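# The Wait State

The planner had been stuck on tick 2,153 since four in the morning.
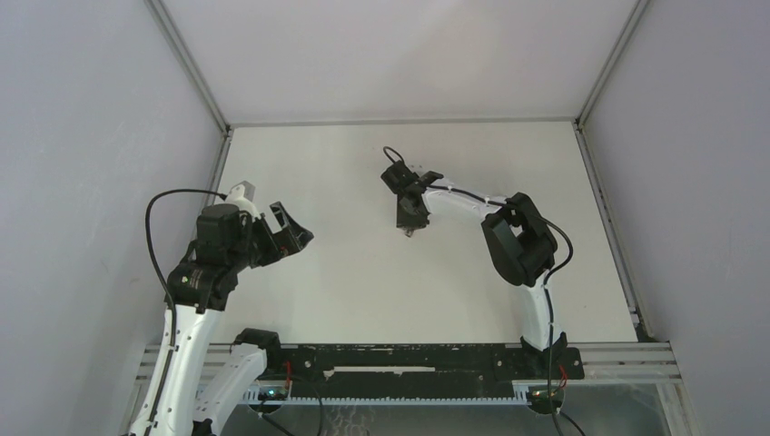
*Both arms at the hold pose, left gripper open.*

She read the log again with her coat still on. The Huliden stack ran three programs for each arm and one above them, a scheduler named Han, and Han had stopped handing out turns. The left arm was waiting for the right to clear the middle of the table. The right arm was waiting for a message saying the left had seen it clear.

She had written that message herself, in April, when Cirix wanted a demo and there was no time to do it properly. It had a timeout of 3,000 milliseconds. After the timeout, the program was supposed to give up and ask again. She scrolled down and found it giving up and asking again, line after line, in the same words.

She did not press reset. A reset would work, and by lunch she would have forgotten what she had seen.

She opened Flidusen, the replay tool, and loaded the last minute before the hold. On the screen the two arms were thin blue lines. They moved toward each other and slowed. At tick 2,109 the right arm published its pose. At the same tick the left arm changed its mind about its path and threw out everything in its queue, old and new. The pose was in there. The right arm had no reason to send it twice.

Then 44 ticks of nothing much, and the hold.

She went to line 641 and read the function that cleared the queue. It was short. The comment above it said *safe to drop*, and she knew the comment was hers from the missing period.

She changed it so that poses were kept. She deleted the comment, then put it back and added a question mark, then deleted it for good. The tests took long enough for her to hang up the coat and fill the kettle.

When they passed, she loaded the new build and put one hand near the stop button – an old habit. Han woke up and looked through its list.

"Right arm, go," said the log.

She watched the table and let the kettle boil.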